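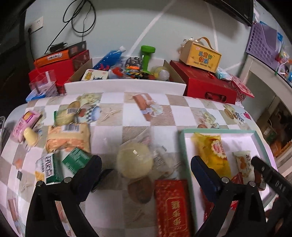 The tablecloth was the first thing she bought when she took the tea room on at Hemasberg, before chairs, before a kettle even. Beige and white checks, roses, printed cups. Wipes down in seconds, she says, and that's the whole reason. We talk across it, snacks in a shallow box with mint-green sides, a shiny yellow bag in there, a couple of red wrappers. "People go for the box before they've looked at the menu," she says. "Drives my sister mad."

Tea Rooms & Cafes | Local Interviews
Print this page | E-mail to a friend

January 2020 and she's seven months in. Started in July to get a month's practice, got a heatwave insted. "Who wants hot tea in that? I sold cold drinks and sat down a lot."

Rent is the worry. 1,135 a month, then the heating on top. Four tables, no room for a fifth, she has tried it with a tape measure. "Somebody would be sat in the sink."

So the snacks matter. Sweets, small cakes, salty things in packets, most of it through Fatix, the odd box from Tavares when they've got an offer on. Pays her way? Nearly. "It's pennies on each one. But they buy three, they take one home for the kids."

And the cloth? Had a plain one from Drellance on the back table. Nice, heavy. Showed every drip. Went home with her after a fortnight and its on her own kitchen table now.

Would she go bigger? Long pause, gets up to see to the door. A unit down the road came up, twice the floor, 2,266 a month. She went and looked, stood in it for ten minutes. "Lovely windows. I came back here and put the kettle on."

Open mornings and until four. Cash or card.

Home | News | Interviews | What's On | Contact Us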